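Gestix Two-Finger Gripper Kit for Home and Shared Shop Builds
Sold by Soltomura. Kit with simulation files.

We stock the Gestix because people kept asking for it, and we ran it for a full season before we agreed to put it on this page. It is a parallel-jaw gripper with two fingers, sold as a bag of parts plus a set of model files so you can try it on a simulated arm before you cut or drill anything. The maker's leaflet says it will "transform your workflow." We doubt that. It opens and closes, and it will hold small household things if you set it up with some patience.

The leaflet also promises assembly in a single evening. Our first build took 4 evenings in a shared workshop with decent light and a proper bench vise. The second went faster, mostly thanks to knowing which screws to ignore until the end.

What you get
Gripper body, 2 fingers, 2 sets of pads, hardware bag, wrist adapter, model files on download. No motor driver. The box art suggests otherwise, so please read that again.
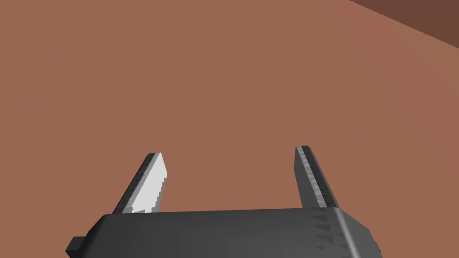

The model files are the part we would pay for. Load them, put the gripper over a plain surface, and open and close it until you trust the limits. Six of the ten joint settings in the stock file are fine as shipped. The other four want attention, and the finger travel is the worst of them: out of the box it lets the fingers pass the point where the real linkage would bind. Fix that before you copy any number over to hardware.

We have heard the claim that if it works in simulation it will work on the bench. It won't, at least not the first time. Friction in the sim is a single value somebody picked. Your pads, your dust and your cheap power supply are not in there. Use the files for reach, clearance and collision checks, and take the grip force readings with a large pinch of salt.

Fitting it to an arm
The wrist adapter matches the Dlamini bolt pattern and nothing else we tried. Ameo owners will need to drill their own plate. Soltomura sells a blank for this, and no, it does not come with the kit. We asked.

Once it is on the arm, test it in a furnished room model as well as over bare ground. Walls and furniture show up problems that an open floor hides, especially when the forearm is up high and the wrist is turned. 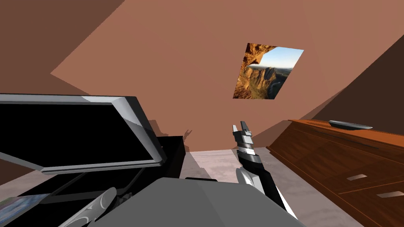
Page last changed: February 17, 2023

Cable routing is left to you. The leaflet gives it one sentence. Leave slack at the wrist, turn the joint by hand through its whole range, and then leave a little more.

Pads
The pads are a wear item, whatever the leaflet says about "lifetime" parts. Swap both at once or the grip goes lopsided. We no longer stock the soft version, which peeled in September and was not missed. 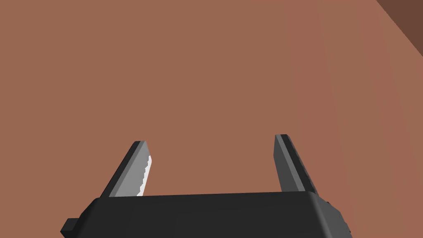 Gestix model in simulation, fingers open, nothing held.

Who should skip it
If you want something that runs the day it arrives, buy a finished unit. If you already have an arm, a driver and a tolerance for thin instructions, the Gestix is a fair buy at the kit price. We would not pay more than that for it.

Returns
Unopened hardware bags only. Model files can't be returned once downloaded, so check that your simulator reads them using the free sample first.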